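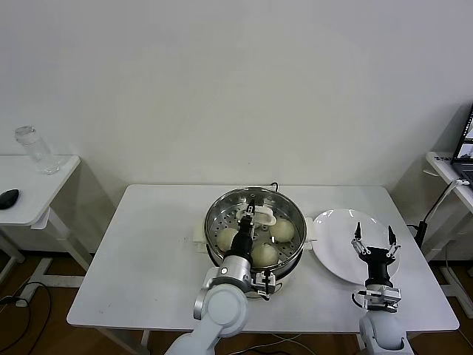 Steam bun transfer, part 4: wrist calibration and the tongs problem

Since the last post I have rebuilt the wrist mounts on both arms, thrown out the first set of grip force numbers, and rerun the bun transfer from scratch. The task has not changed. Buns start in the steamer basket, the plate sits next to it, and the arms have to get the buns from one to the other without tearing the skin or leaving a dent that stays. I picked it because a bun is soft, it sticks a little, and it costs almost nothing to replace.

Mounts first. The old brackets were printed, and the right one had crept. I only noticed when the fingertip position error on the right arm went from acceptable to 6 mm over a month of evening sessions. I had been blaming the encoders. Colm Ní Chonaill, who has the bench next to mine at the Tasilthorpe shop, put a straightedge on the bracket and ended that line of investigation in under a minute. Both wrists are now on metal brackets. The error after recalibration is inside what I can measure with the tools I own.

If you are copying this build from the earlier posts, skip the printed bracket entirely. The file is still up, with a note on it. The bolt pattern for the metal version is identical, but the screws need to be longer by the thickness of a washer, and you do need the washer.

Cables. The wrist sensor cables now have a service loop at the bracket. Before, they ran straight down the link, and rotating the wrist to the end of its travel pulled on the connector. That produced intermittent dropouts in the force reading, which the controller treated as zero force, which made it squeeze harder. I lost several buns this way. The controller now stops and holds position if the force channel goes quiet for more than three consecutive samples. It should have done that from the start.

Control software is still Plimirari, my own loop, named after a misspelling that stuck in the repository. It does three things per cycle: read joint state, read force, send the next position target. There is no planner in it. Trajectories are recorded by hand guiding, trimmed, and played back with corrections from the camera. The correction step is where most of the work went this month.

Camera corrections. The camera looks down at the table from head height, and the bun detector is a small segmentation network trained on my own stills. The training set is 2,052 images after I removed duplicates. Of those, 1,589 were labeled by hand and the rest were labeled by the previous version of the network and checked by me. I would not recommend the second method for anything with a fuzzy boundary. The network learned its own mistake about where a bun ends and a bright reflection on the steel begins, and it was confident about it. I went back and corrected the worst of those by hand, and the edge error dropped enough that the grasp point stopped drifting toward the rim.

The reflection issue is worth a paragraph. The inside wall of a steel basket is polished and curved. Under overhead light you get a bright streak that moves when the camera moves and otherwise stays put, so the network is tempted to treat it as part of whatever is in front of it. A polarizing filter helped somewhat. Turning off the lamp by the bench and using only the ceiling lights helped more. White table, white wall and pale buns are not an easy combination either. I tried a dark mat under the steamer and took it out again, mainly to avoid training a detector that only works with a mat.

Grasping. The fingers are narrow, so contact pressure on a bun is high for any given force. There are two ways around this. One is to put wide pads on the fingers. The other is to have the arm pick up a tool made for the job. I tried pads. Silicone pads stick to bun skin, and fabric pads absorb water and then stick to bun skin. Bare fingers with a low force limit did better than either, with some marking.

So the current experiment is tool use. A flat plastic tool with a curved handle goes into the basket with the buns, and the left arm has to pick it up before doing anything else. Picking it up is harder than using it. The handle lies at a different angle every run, it is white, and it likes to sit where the fingers have to come down between two buns. Clearance on either side can be less than a finger width.

The approach that works best so far:

Move the left wrist to a point above the basket, fingers down, open.
Take a still and fit a line to the handle.
Rotate the wrist so the fingers close across the handle and not along it.
Descend slowly with the force threshold set low, and stop on first contact.
Back off 2 mm, close, and check finger width against the known handle thickness.
Lift straight up. Do not translate until the fingers are above the rim.

The last step came from experience with the rim. The left arm reaches over the near side of the basket, and the joint housing passes close to the steel on the way in. With the old mounts it touched on some approaches. With the new ones it clears, but there is not much margin, and any sideways motion below rim height uses it up.

The right arm has less to do. It parks over the far half of the plate with the fingers up and open and waits for the left arm to commit. In an earlier version it steadied the steamer by the side handle. I dropped that after finding that the steamer base does not slide under the forces involved, and that holding it with one arm put small vibrations into the basket which showed up in the force data from the other.

Results over the last batch: 21 full attempts with the tool. The pickup succeeded in 14. Of the seven failures, four were a bad line fit on the handle, two were a finger landing on a bun first, and one was a software fault of mine involving a sign. In the runs where the pickup succeeded, getting a bun to the plate worked more often than not, but I changed the release height partway through, so I am not going to quote a rate for that half. I will rerun it with the height fixed.

On temperature: all of the above is with buns at room temperature and the steamer off. I have no plans to run the arms in live steam. The force sensors are not sealed and neither are the wrist bearings. People ask about this after every post.

Power and wiring are unchanged from part 2. Both arms and the steamer share a strip, which I know is not ideal. The Nalholm supply I bought as a replacement is quieter than the old one but has a noticeable voltage dip when both shoulders accelerate together. I limit shoulder acceleration in software and have not seen a brownout since. A larger supply is on the list, behind several cheaper things.

Someone asked in the comments on part 3 about finger spares. I cut mine from Baluyot bar stock, the narrow size, and drill them on the shop press. Make more than you need. The tips bend if the arm finds the table at speed, and mine has found the table at speed.

Next steps, in the order I expect to get to them:

Fix the release height and rerun the transfer.
Try a colored wrap on the handle to see how much of the failure rate is vision.
Relabel the remaining machine-labeled images.
Write up the calibration procedure properly, with the spreadsheet.

The handle wrap is arguably cheating. I want the number anyway. If the line fit failures go away with a colored handle, then the arm side is good enough for now and I can stop adjusting it. If they don't, the fault is in the wrist-to-camera transform and I will be taking the brackets off again in March.

Code and the corrected bracket drawing are in the usual place. The dataset is not public yet, as I still need to remove the stills with my hands in them.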